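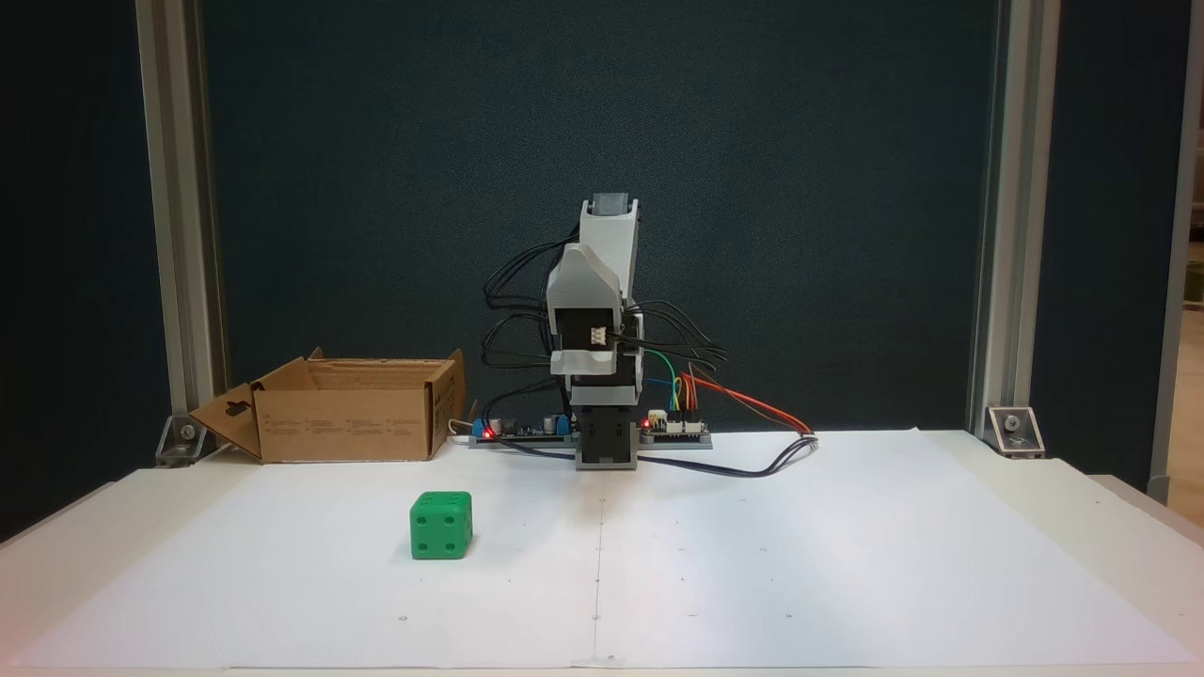

Glaze tests, September 2021

Second go at the Drurkley ash glaze. Sieved the ash twice, still gritty. Washed it overnight and poured off the top water, which smelled foul. Dried lump went back through the fine mesh, much better.

Batch: 600 g dry, made up to cream thickness. Dipped 5 tiles in the Favach stoneware and 2 in the leftover red from March. Marked the backs in oxide – pencil burnt off last time and I had no idea which was which.

Kiln: slow overnight, then up. Cone went over some 40 minutes early. Thermocouple drifting again? Ask Selvanayagam for a price on a new one before the next glaze firing.

Results
Favach tiles: soft green, nice break on the edges. Runs if thick, two dips is too many.
Red: brown, dull, pinholes all over. Not worth repeting.

To do
– try the same batch with a bit more clay in it, should stop the running
– order kiln wash from Liltmont, nearly out
– grind the drip off the middle shelf, BEFORE anyone loads it
– lid back on the glaze bucket please, it had skinned over agian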